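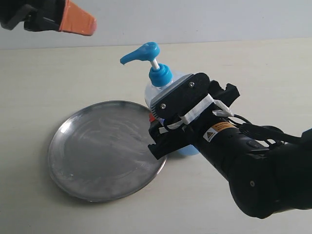
Hosside Zornik Bicycle Cargo Trailer
$887, hitch included
In stock at the Heltville warehouse

The Zornik is a flatbed trailer for people who sold the second car and then remembered that mulch exists. It hooks to the rear axle of nearly any bicycle, electric or otherwise, and carries up to 300 pounds. Whether you can carry 300 pounds is between you and your hill.

We built the first one to replace a trailer that folded in half outside the Heltville post office with a dishwasher on it. The dishwasher was fine. The frame you get today is welded aluminum tube with a crossbar under the middle of the deck, exactly where the old one gave up.

The deck is open slats, so rain goes through and so do small potatoes. Bring a crate. There are tie-down slots down both sides and a lip at the back that stops most things from leaving early. Side rails are sold separately, as is traditional.

Wheels are 20 inch, with ordinary tubes you can buy at any bike shop or borrow from a child's bike in an emergency. We don't recommend solid tires. We tried them for a summer and several of us still walk funny.

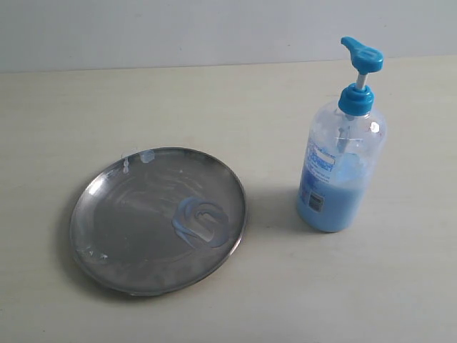

Hitching it up

The Bashir hitch replaces your rear axle nut or slides over your quick-release skewer. Thru-axle bikes need an adapter, and there are 11 of them, which says something about the bicycle industry. Give us the make and year of your bike when you order and we'll put the right one in the box.

Once the hitch is on, the trailer arm drops into it and locks with a pin. Loop the safety strap around the chainstay every time. It looks like an afterthought and it's the part our insurance company likes best.

If you ride an e-bike with a hub motor, check that the axle sticks out far enough to take the hitch plate plus a full nut. Short axles are common on cheaper motors. A mid-drive bike has no such trouble, though it will go through chains faster than you'd like.

Stopping

The trailer has no brakes. All of the stopping is done by your bike, so please look at your pads before loading up a woodstove. Keep the heavier stuff just ahead of the wheels - too far back and the tail starts steering, too far forward and the hitch complains.

What's new for May 2021

A longer trailer arm, which gives panniers some room. Better bearings. The reflectors now face the direction traffic comes from. Trailers shipped through April have the shorter arm; owners can swap it with two wrenches and a mild temper.

In the box

Trailer frame and deck
Two wheels with tires and tubes
Bashir hitch and safety strap
Orange flag on a pole, for dignity
Instructions, redrawn after complaints

Customer comments

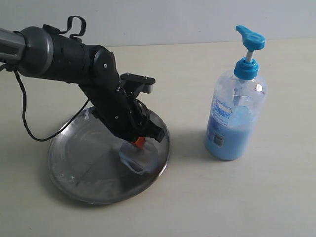

Naheed Talpur: I've had mine through a winter of feed sacks and one upright piano stool. Pulls straight, doesn't rattle when loaded, rattles like a drawer of forks when empty. The flag pole came loose until I put tape on it. Would you consider selling a cover that fits the deck? My tarp makes a lot of noise over 15 and frightens the dog.

Hosside replies: A fitted cover is being sewn now. We can't speak for the dog. The empty rattle is usually the hitch pin, and a rubber washer from the hardware store quiets it down.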